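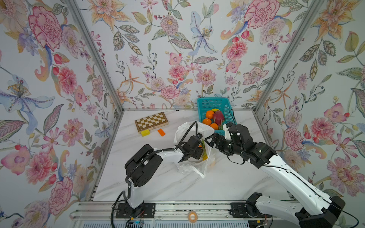

Both arms at the bag, basket at the back. Flivadeo project, Brudell Robotics Club.

Thread: Two-arm bagging project, opinions wanted before we write it up

delwyn_hollis
Posted 4 May 2022
Hi all. I'm Delwyn Hollis, one of 3 students on Flivadeo, our final club project at Brudell. The task is fruit between a mesh basket and a thin plastic bag, two arms, operated by hand for now. We have 172 recorded runs and the plan is to train on those. My tutor thinks it's strong. I'm less sure and would sooner hear it from here than from the judges.

The numbers look good on paper. I just don't trust our own definition of a successful run. At the moment it means "the fruit ended up where it should", and that lets a lot of ugly handling through.

stukeck
172 runs with a person driving tells me the person is good at it. What does it tell me about the robot?

Also, why two arms? I've judged a few of these and the second arm is usually there for show. One arm and a bag on a wire stand would do the same job for half the wiring.

delwyn_hollis
Fair on the first point. We're not claiming any autonomy yet and the report says so on page one.

On the second I disagree. The bag won't keep its shape, so one gripper works at the mouth of it while the other deals with the basket.

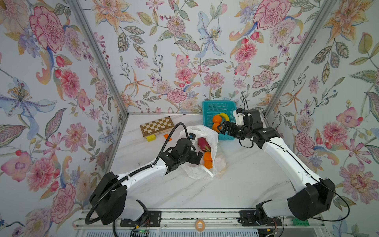
If you put the bag on a stand you've solved the problem by removing it, and the bag is the only part of this I find interesting. Rigid boxes were last year's project.

m_arkwright
Siding with Delwyn about the stand, but I'd want to know how much of the time both arms are doing something useful. Our lot ran a two-arm job in December and when we went back through the recordings one arm was mostly parked. It made the whole write-up look silly.

Does the plastic snag on the fingers?

delwyn_hollis
It does, and oranges are worse than you'd expect. We log a snag as a note and not as a failure, and I suspect that's the bit people will go for. The close work is where I'd like a second opinion:

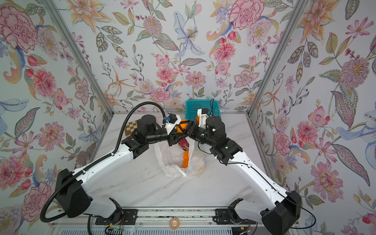

An orange between the two grippers, over the open bag.

stukeck
Well, that I don't like at all. Two arms that close together with a fruit in the middle is asking for a clash. Who is checking the forces? If the answer is "the driver's eyes" then your trained version won't have that.

geertsfan
Bit harsh. Bringing both hands in is how I'd do it at my own kitchen worktop. The forces question is a good one though. Judges do ask.

stukeck
You've got wrists that bend in ways those don't.

delwyn_hollis
There's a current limit on the grippers and that's all. I won't pretend it's a force sensor.

m_arkwright
Right, if it were mine, I'd do the following before writing another word:

1. Split the 172 into clean, snagged and rescued. Publish all the figures, including the bad one.
2. Report the dragon fruit separately from the oranges. It's a different shape with scales sticking out, and an average over both hides whatever is going wrong.
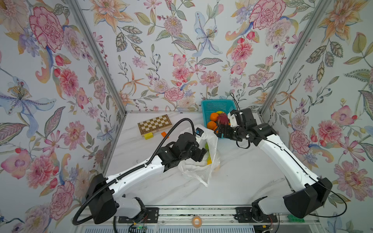

3. Run 100 fresh attempts with a new driver who hasn't practised. If the result drops off a cliff, you've learned what stukeck was asking.
4. Put a time limit on it. 900 seconds for a full load is generous. If it needs longer, say so.
5. Swap the bag for a new one partway through. Old plastic goes soft and I reckon it gets easier to handle.

stukeck
I'd sign up to 1 and 3. Number 5 is a guess, we had the opposite with ours. The old bags clung to everything.

delwyn_hollis
Doing 1 tonight. For 3 I need to find someone who hasn't already had a go, which in our club may take a while. Will post the split figures whichever way they come out.

geertsfan
Post the rescued ones too please. Those are the runs I'd learn from.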